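Tindmont's $2,000 towel-folding plan meets some doubters

Saturday, May 21, 2022

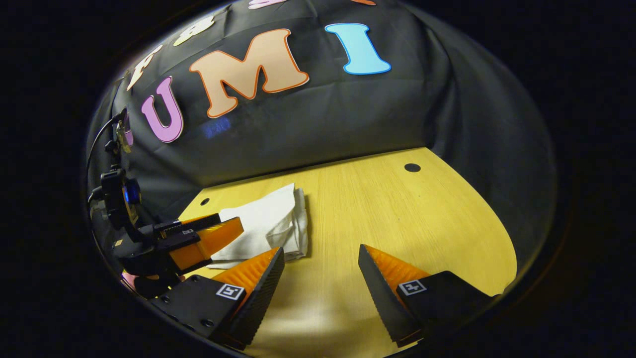 Classes would start with a single white cloth

Tindmont residents who have trouble keeping up with their laundry may soon be able to get help, or at least a lesson. Likum, a household skills group that rents space on the second floor of the old Tindmont feed store, wants $2,000 in town money to run free folding classes through next February.

The request came before the town's recreation board this week. It got a polite hearing and not much enthusiasm.

Seija Tikkanen, who wrote the proposal, told the board that each class would take up to 20 people and last two hours. Students would begin with one white cloth on a wood-topped table and work up to shirts, fitted sheets and tablecloths.

"People think they know how to fold," Tikkanen said. "Then you hand them something soft with no obvious corners and they make a lump."

The proposal says good folding saves closet space, cuts down on ironing and "brings calm to the home." It offers no evidence for the last claim. Board member Mieczysław Sobczak asked where the closet space figure came from, and Tikkanen said it was based on a survey of 25 households that had already taken a Likum class.

"So these are people who signed up for a folding class," Sobczak said. "I would expect them to like folding."

What the money would buy

Most of the grant would go to rent and a part-time instructor. The rest would cover cloths, printed guides and repairs to the work tables. The budget has no line for advertising, though Likum says it wants to reach people who have never heard of it.

Haf Maddocks, who runs the linen service at the Cisavow guest house, was the only member of the public to speak. She said she would gladly hire someone who could fold 25 napkins the same way, but she doubted a single two-hour class would get anyone there.

"It took me a winter," she said. "And I was doing it every day."

Maddocks also questioned the choice of practice cloth. Thin white fabric shows every crease, she said, and beginners tend to give up on it. She suggested dish towels.

Tikkanen said the group had considered that and would stay with white – mistakes are easier to see.

The board put off a vote and asked Likum for a breakdown of the instructor's hours and for attendance numbers from its earlier classes. Sobczak said he also wanted to know how many students came back for a second session. The item returns to the agenda next month.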